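Filed under: Members' News | Workshops

Gratach tool library reopens after winter break

The Gratach tool library opened its doors again this week with longer evening hours and a rearranged front room. Members can now borrow and return until 8 p.m. on Tuesdays and Thursdays. Saturday hours stay the same.

The library lent out 3,605 items last year, up from the year before. Hand tools made up most of the loans, followed by ladders and garden equipment. Tile cutters were the hardest to get hold of, and a second one has been ordered from Drevar.

Annual membership goes up to $85 for a household. Anyone who renews in January pays the old rate. The loan period is still six days, and a late item costs $2 a day. Please bring things back clean. Staff spent a lot of the fall scraping plaster off trowels.

Liette Caron has taken over the booking desk. She asks members to reserve larger items online, as the phone line is only answered during opening hours. If you no longer need a reservation, cancel it so the next person on the list can have it.

The back room has been repainted, and the benches can be booked by the hour for small repairs. Power equipment stays in the building and is for members who have done the safety session. Switch off at the machine before you leave the bench.

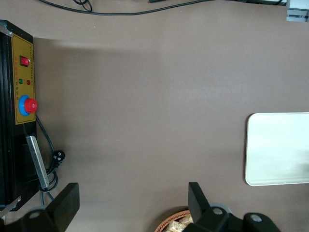
Sharpening night

The next sharpening night is at the Prullivach Street hall. Bring kitchen knives, chisels or shears wrapped in a towel. Serrated blades can't be done.

Comments

Tom R.: Does the January rate apply if my membership ran out in the fall?

Estíbaliz Iglesias: Glad about the evenings. I could never make it before six.

gardenshed: Any chance of another long ladder?

Contact the newsletter | © Gratach Tool Library | Back to top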